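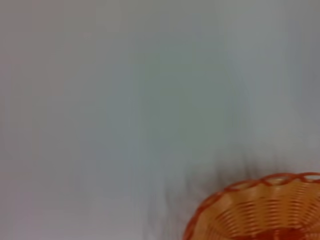 Pramar: Greifdaten aus dem Haushalt

Stand: 21. Dezember 2021
Pflege: Lợi Kiều, Werkstatt Skaltasdale
Sprache der Anmerkungen: Deutsch, einzelne Felder Englisch

Worum es geht

Können Maschinen inzwischen aufräumen? Ein bisschen! Und genau dieses Bisschen wollten wir so festhalten, dass andere damit weiterarbeiten können. Pramar ist eine Sammlung von Aufnahmen aus Sicht des Handgelenks, dazu Gelenkwinkel, Greiferöffnung und kurze Anmerkungen von Hand. Die Aufgaben sind alltäglich: etwas in einen Korb legen, etwas herausholen, einen Lappen falten, eine Schublade schließen. Wer selbst schon einmal einem Arm beim Sockensortieren zugeschaut hat, weiß, wie spannend das werden kann.

Inhalt

300 Episoden, davon 200 zum Trainieren. Die übrigen verteilen sich auf Validierung und Test, die Zuordnung steht in splits.csv. Insgesamt kommen 39 verschiedene Gegenstände vor. Jede Episode gehört zu einer von 5 Aufgabenfamilien:

einlegen
herausnehmen
falten
schieben und schließen
wischen

Die Körbe haben es uns besonders angetan. Ein orangefarbener, geflochtener Korb mit gedrehtem Rand ist für ein Verfahren, das Kanten sucht, eine echte Herausforderung: lauter schmale Streifen, helle Lücken im Rand, und bei schnellen Schwenks verwischt alles zu Farbe. Solche Bilder bleiben im Datensatz. Ein Modell, das nur scharfe Bilder kennt, lernt wenig über die Zeit zwischen zwei ruhigen Stellungen, und dort verbringt der Arm nun mal einen guten Teil seines Lebens.

Aufbau der Ordner

episodes/ enthält pro Episode einen Unterordner mit Bildern und einer Datei states.csv.
labels/ enthält die Anmerkungen, eine Zeile pro Abschnitt.
tools/ enthält das Leseprogramm und ein kleines Skript zum Abspielen.
splits.csv ordnet jede Episode einer Teilmenge zu.

Die Zeitstempel zählen ab Beginn der Episode. Winkel sind im Bogenmaß angegeben, die Greiferöffnung läuft von null (zu) bis eins (offen).

Felder in den Anmerkungen

phase: anfahren, greifen, tragen, ablegen, zurück
target: Zielgegenstand laut Aufgabenblatt
blur: none, mild, strong
visible: Ziel ganz, teilweise oder gar nicht im Bild
outcome: success, partial, fail

Ein Hinweis zu blur und visible: Beide gelten für das Einzelbild, outcome dagegen für die ganze Episode. Wenn von einem Korb nur ein Stück unten rechts zu sehen ist, steht bei visible "teilweise", auch wenn er kurz darauf mitten im Bild steht. Dunkle, verwischte Flecken haben wir nur dann einem Gegenstand zugeordnet, wenn das Nachbarbild ihn eindeutig zeigt. Sonst bleibt das Feld leer. Ob Schatten oder Ding, lässt sich am einzelnen Bild oft nicht entscheiden.

Was schon klappt

Feste Gegenstände in offene Körbe legen klappt mit unserem Basisverfahren Lirari wirklich schön, gerade wenn der Korb groß ist und auf hellem Grund steht. Schubladen schließen auch. Das macht jedes Mal wieder Freude!

Was noch nicht klappt

Falten, leider. Stoff rutscht, wirft Falten, wo keine hin sollen, und der Arm merkt es zu spät. Beim Herausnehmen verhakt sich der Greifer gern am Korbrand. Wischen sieht gut aus, lässt aber die Ecken aus. Für eine Wohnung, in der Menschen nebenher kochen und telefonieren, reicht das alles noch lange nicht, doch gegenüber dem Stand vom Mai ist der Unterschied deutlich.

Bekannte Lücken

Nur ein Raum, wenig wechselndes Licht. Keine durchsichtigen Gegenstände. Linkshändige Greifbewegungen fehlen ganz. Die Aufnahmen zum Falten stammen überwiegend von derselben Person am Steuergerät, was man den Bewegungen ansieht. Wer auf anderen Armen testet, sollte den Versatz zwischen Kamera und Greifer neu bestimmen; die Werte in tools/calib.txt gelten nur für unseren Aufbau.

Nutzung

Für Forschung und Lehre frei, bitte mit Nennung von Pramar. Das Leseprogramm basiert auf der Bibliothek Hồ und braucht Python ab 3.8. Fehler in den Anmerkungen bitte mit Episodennummer und Zeitstempel melden. Korrekturen kommen in die nächste Fassung, und über neue Korbepisoden freuen wir uns sehr.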